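Speaker notes - Sorting and tidying with blocks
Yasir Janjua, Nesta room, May 15, 2019

1. Opening (keep it short)
Say hello, thank Cuson for the room. Ask who has run a block session before. Wait for hands.

The talk is on one activity: a marked-out place on a table and some plain blocks to go in it. I have used it at the Uvel centre for two years. We have 283 blocks in the cupboard there and most sessions need only a handful.

2. The table
A plain pale surface is best. Patterned cloths make it hard for people to see where the edges are. Lines are thin and black, drawn straight on. They wear and go patchy, so go over them when you have a minute. A worn line still works as long as the corner is clear.

Point out the yellow cube inside the lines, and how much bare white there is outside them.

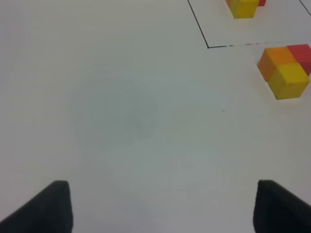 3. Where to put the outline
Off to one side, never in the middle. People need room to set things down before they decide. If the outline is central, everything ends up in it by accident.

Mention the Mohammed hall tables - too narrow, we had to turn them round. Skip this if running late.

4. Colour and shape
Start with colour only. Bring in shape once the group is settled, usually the second session. Keep the colours strong and plain. No letters or numbers on the blocks to begin with, or people start spelling.

Standing a block up or laying it flat is worth a few minutes by itself. Ask the group which takes up less of the outline. Let them argue - do not give the answer.

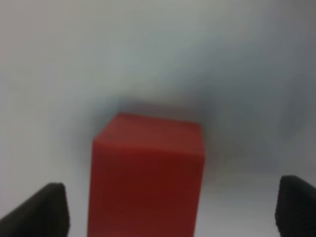
Red block, close up. No lettering or markings on it.

5. Putting away
Leave ten minutes. Same outline, emptied one colour at a time, into the box with the lid off. Wipe the table with a dry cloth only, as a damp one takes the lines with it.

6. Questions
Likely ones: cost (188 pounds for our first set), storage, age range. Handouts are by the door. Next talk is in September.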